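About Pramden

We test kitchen and household products, and we start from the assumption that the box is lying to us a little. Sometimes it isn't. We say so when that happens, and those tend to be our least read reviews.

Pramden was started by Gus Kapoor after he bought a water filter that promised "up to" 65 percent less of something the label never named. He wrote to the maker four times. The replies were friendly and had no numbers in them. He put the letters online, other people sent in theirs, and the site grew out of that pile.

There are four of us on staff now. None of us is a scientist, and we are wary of review sites that put people in white coats on the home page. We own scales, timers, thermometers and a lot of stained dish towels. When a question needs a real lab, we pay Witska to look at it and we print what they send back, including the parts that make our own earlier reviews look silly.
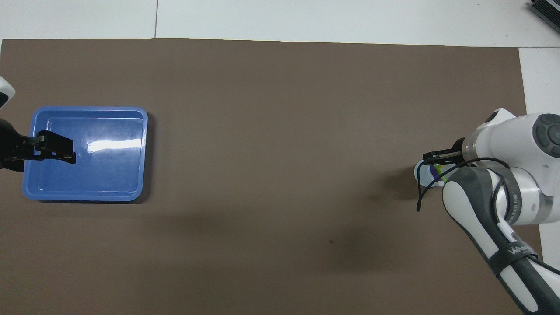

We buy what we test, at the regular price, from the same stores you use. Free samples get mailed back. A company once told us this was "not how the industry works," and we believe them.

You will not find star ratings here. We tried them for a year and noticed that nearly everything got a four, including a can opener we all disliked. Now each review says what the product claims, what we did, and whether we would spend our own money on it again.

How we get paid: readers. We have 2443 paying members as of June. No ads, no "partner content," no links that earn us a cut. We don't think every site with ads is crooked, but we have read enough glowing mattress reviews to wonder.

You should be doubtful of us too. We test small numbers of things. A toaster that worked well for us may be the one good toaster in the shipment. We also have tastes, and Gus has never been fair to nonstick pans. Our review of the Botusard slow cooker was wrong about the lid, and the correction sits at the top of that page, where it will stay.

Cárdenas, our sister newsletter, covers cleaning products in the same spirit and with worse jokes. Members get both.

If you think we got something wrong, use the contact form and tell us how you know. We answer most messages, slowly.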